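Slow hands, and why I've stopped apologising for them

by Omolara Oyewole 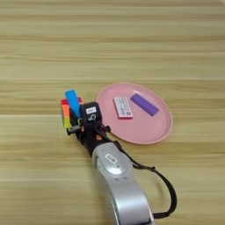 So, it's been a while since I wrote one of these, and the last one (December, I think, the one with the typo in the heading that four of you emailed me about) was mostly me complaining about calibration. I promised I'd come back once we had numbers. We have numbers! They're not the ones I was expecting, and I've spent a good chunk of the past fortnight arguing with Ah-rin Jeon about what they mean, which is my favourite kind of fortnight.

Quick recap for anyone who joined the list over the summer. Ah-rin and I have been teaching an arm to stack coloured blocks by copying demonstrations. There's no model of the blocks in there and no hand-written plan, just a lot of recorded examples of a person driving the arm through the task, and a policy that learns to go from what the cameras see to where the gripper should move next. We call the project Surnier, after a street Ah-rin used to live on. Plenty of groups do this sort of thing and plenty do it with fancier tasks. We like blocks. They're cheap, and a stack is very unforgiving about a few millimetres at the end.

And it's the end that we care about. Anyone who has watched one of these policies for an afternoon will know the pattern: it sails across the table, picks up the right block, carries it over beautifully, and then places it with all the delicacy of a dropped phone book. The carry is easy. The last couple of centimetres are where it all goes wrong, and in our earlier rounds that's where nearly every failure was hiding.

My theory back then was that we needed more data. (My theory is always that we need more data.) So we collected 742 demonstrations over the spring, with five of us taking turns at the controls, and we trained on the lot. It got better. It got a bit better. It was nowhere near as much better as you'd hope for the amount of time I spent in that chair, and my shoulder would like that noted.

Then Ah-rin had a look at the speeds. She plotted how fast the gripper was going in the last second before each release, for every demonstration, coloured by who was driving. I'd assumed we'd all be much the same. Goodness, no. Two of us slow right down, nearly to a stop, then let go. The other three (I'm one of them, I'm sorry to say) come in quite quickly and open the fingers while the arm is still settling. A person gets away with it by making tiny corrections on the fly. The policy sees those corrections as noise, more or less, and averages them into mush.

So the idea we tried is almost embarrassingly plain. We left the fast part of each demonstration as it was. For the part near the stack, we weighted the slow, settled examples more heavily in training, and we turned down the ones where the gripper was still moving at release. Nothing was thrown out. The hurried demonstrations are still useful for picking up and carrying, and in fact they're better than the careful ones there, as the careful drivers tend to dither over the pick. We also let the policy predict shorter chunks of movement once it's close to the target, so it looks again more often right when looking is worth the trouble.

We tested it against the plain version, same network, same training time, same blocks. Each trial counts as a success only if the new block is resting on the stack after the gripper has let go and backed off. No credit for nearly. The plain version managed it in 27 per cent of trials. The weighted version got to 75 per cent.

I made Ah-rin run the whole thing again. I was sure we'd changed something silly in between, a light or a camera angle or the height of the table (the table has form, as long-time readers will remember). She ran it again, with the order shuffled so neither of us knew which version was up, and the gap was still there - a hair smaller, well inside what I'd expect from run to run. At that point I stopped sulking and bought the coffees.

Now, the caveats, and I do want you to read these before you forward this to anyone. It's one arm and one task. All the demonstrations come from a small group of people who know each other and have probably picked up each other's habits. The policy is also slower overall, and you feel it: it sort of hovers over the stack like someone parking a borrowed car. If you care about throughput you might look at that and shrug. I'd also love to know how much of the gain is the weighting and how much is the shorter chunks. We've only tested the two together, which was lazy of us, and pulling them apart is the next job on the whiteboard.

There are still failures, and they've changed character. Before, it was mostly knocked stacks. Now the most common one is that the policy gets close, slows down, and never commits. It just hangs there, making minuscule adjustments, until the trial times out. Ah-rin finds this very funny. I find it a bit too familiar. We think it's down to the slow demonstrations all having long stretches where hardly anything moves, so "do nothing" becomes a perfectly reasonable thing to predict. Trimming those pauses is an obvious fix, but trim too hard and you're back to the dropped phone book, so there's some fiddling ahead.

I gave a short talk on all this at the Braltham robotics meet-up and got a really good question from someone down the back, who asked whether we could skip the weighting and simply coach the drivers. Yes, probably! We've started doing it for new recordings, and I am relearning how to let go of a block at my advanced age. But we had all those older demonstrations sitting on a drive, and being able to rescue them after the fact seems handy for anyone else with a pile of mixed data and no appetite for starting over. The folks at Gouveia have a set collected by a much bigger group of drivers and have offered to try our weighting on it. I'm very keen to see what happens there, including if it falls flat.

The write-up is nearly done. Ah-rin is redrawing the speed plot so it makes sense in greyscale, and I'm meant to be cutting the introduction by half. If you'd like a draft, reply to this email and I'll send it your way, on the condition that you send back at least one complaint.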